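Jan 27, 2022

Soup night! I finally tried the paprika bean soup Botond Fodor keeps going on about, the one his family makes in Diltham. I halved the recipe and still ended up with enough for 4 of us plus lunches — no complaints there. I left out the celery (sorry, Botond) and doubled the garlic.

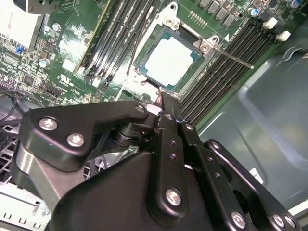
Processor socket, open.

The beans soaked overnight and then simmered with a ham bone until the kitchen smelled amazing. I threw in roughly 200 grams of smoked sausage near the end. 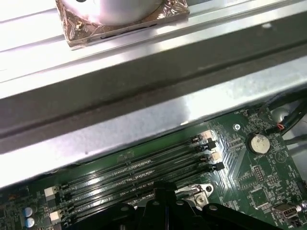
Bernadette Ní Mhurchú thinks it needs vinegar, just a splash, right in the bowl. I tried it her way on my second helping and oh, she's right, it wakes the whole thing up!

Next time I want to make the little pinched dumplings too.

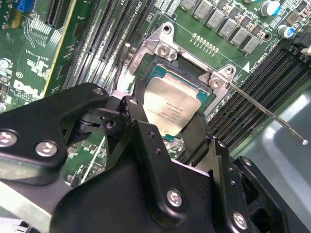

They're only flour, egg and salt, so I can't see why I keep putting them off. Saturday, maybe, if there's any soup left to drop them in.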